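Quarterly Safety Walk-Through – Elutbridge Community Kitchen and Workrooms
Date of walk: 21 May 2018
Form 435, rev. from February
Key: OK / FIX / WATCH / N/A

Started at the Rudstead Street entrance, went clockwise. Boiler closet last, had to wait on a key.

ENTRY AND HALLS

1. Front door opens fully, closer works – OK. Slams a bit. Adjust the closer when someone has the small screwdriver.

2. Exit sign lit, battery test – FIX. Front one fine. Back hall sign went dark after a few seconds on the test button. Needs new battery, same one we ordered for the stairwell.

3. Hallway clear, full width – FIX. Folding chairs stacked outside the restroom again. Moved them myself. They go in the closet, there is a rack.

4. Floor mats flat, no curled edges – WATCH. Corner by the coat hooks is starting to lift. Tape for now.

5. Stair treads and handrail – OK. Rail bracket third from top was loose last time, tight now.

FIRE

6. Extinguishers hung, tagged, gauge in green – FIX. Hall, OK. Kitchen, OK. Unit 1689 in the workroom has no inspection tag at all. Gauge reads fine but that doesnt count. Call Jaunzems, they did the rest of the building and must of skipped it.

7. Smoke detectors – OK. All chirped on test. The one over the back stairs is getting yellow, check the age on it next time.

8. Hood filters – FIX. Greasy. Soak and rinse before the weekend booking please.

9. Fire blanket by range – OK

KITCHEN

10. Fridge temps logged daily – FIX. Two days blank on the sheet. Fridge itself fine at 38.

11. Hot water at hand sink – WATCH. Slow to warm up.

12. Knives stored in block or sleeve – OK. One loose paring knife in the drying rack, put away.

13. Dishwasher chemical stored low, label readable – FIX. Label is mush. Print a new one, Pirnon sanitizer, the sheet is in the binder.

14. First aid kit – FIX. Out of blue bandages, burn gel expired. Everything else there.

WORKROOM

15. Cords off floor, no daisy chained power strips – FIX. Two strips plugged into each other behind the sewing table. Unplugged, left a note.

16. Cutters and blades capped and put away – OK. Good this time. Spare blades in the tin with the lid on.

17. Food kept apart from craft surfaces – FIX. Grapes straight on the green cutting mat, plate right next to them. Wipe the mat down, soap and warm water, let it dry flat. Food goes on the side counter. Was on the last report too.

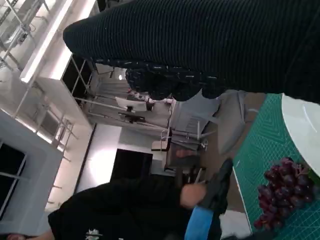 18. Glues and solvents in metal cabinet – OK. Latch sticks, push hard.

19. Iron off and unplugged – OK

20. Ventilation fan – WATCH. Runs, but rattles on high. Probably just dust, have not had the cover off.

STORAGE AND BOILER CLOSET

21. Nothing within three feet of boiler – FIX. Paint cans and a box of holiday lights. Out, today.

22. Heaviest items on low shelves – FIX. Case of canned tomatoes on the top shelf, why. Moved to floor level.

23. Shelving anchored – OK

24. Ladder, feet and spreaders – OK. Rubber foot is worn on one side but still grips. Weight label says 175 lb, so do not use it for the ceiling tiles if you are carrying anything. Need a better one in the budget.

OUTSIDE

25. Ramp and railing – OK

26. Lot lights – FIX. One out by the dumpster. Bulb is on the shelf, needs the tall ladder from next door.

27. Dumpster lid closes – WATCH. Closes if nobody overfills it.

PRIORITY

Boiler closet and the power strips before anyone uses the building tonight. Extinguisher tag and exit sign battery this week. Rest by the next walk.

Receipts to the office, anything over $76 needs an okay first. Initial the sheet when you finish an item, dont just erase it like last time.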